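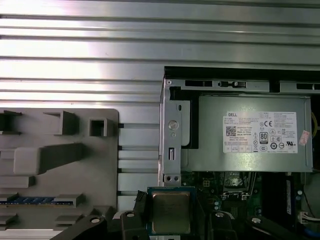
Datasets / Text / Household recipes

Brelislow Recipe Corpus, data card

Summary
Brelislow holds 475 handwritten household recipes, transcribed and lightly normalised. It was built to test parsers that split an ingredient line into quantity, unit, item and preparation note. Most public recipe text is already tidy. These lines are not, and spelling, abbreviations and crossings-out have been kept where they could be read.

Sources
The recipes come from two collections. Tuhumury is a set of kitchen notebooks lent by one family and scanned page by page. Ata is a box of loose index cards. The source field gives the collection name in lower case. Page order is kept for Tuhumury. The cards had no order when received and are numbered as scanned.

Fields
id: string, unique across both collections
source: tuhumury or ata
title: as written, may be empty
lines: list of ingredient lines, one string each
method: free text, line breaks removed
legible: full, part or poor
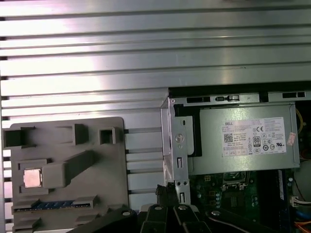
Lines marked poor are left out of the default split but remain in the full file. There are 67 recipes with at least one such line. Unreadable words are replaced by a single question mark in square brackets, whatever their length.

Units
Imperial and metric units are mixed, sometimes within one recipe. No conversion has been applied. "Cup" in the Ata cards refers to a teacup of unknown size and should not be mapped to a standard measure. Oven settings appear as gas marks, degrees Fahrenheit or words such as "slow" and "fairly hot".

Annotation
Each ingredient line was labelled twice using Bukus, our line tagging tool. Disagreements were settled by a third reader. The label guide runs to 15 pages and is in docs/guide.txt. Read section 5 before using the preparation labels, as "chopped nuts" and "nuts, chopped" are treated differently.

Known problems
Duplicate recipes exist across notebooks, often with small changes in sugar or flour. They have not been merged.
Fractions written as a stacked pair were typed with a slash. A few may have lost the whole number in front.
Puddings and cakes are heavily over-represented.
Some method texts stop partway through. Check the scan before reporting an error.

Changes
The November release corrects the ids of the last notebook and adds the legible field. Older files will not load with the current reader.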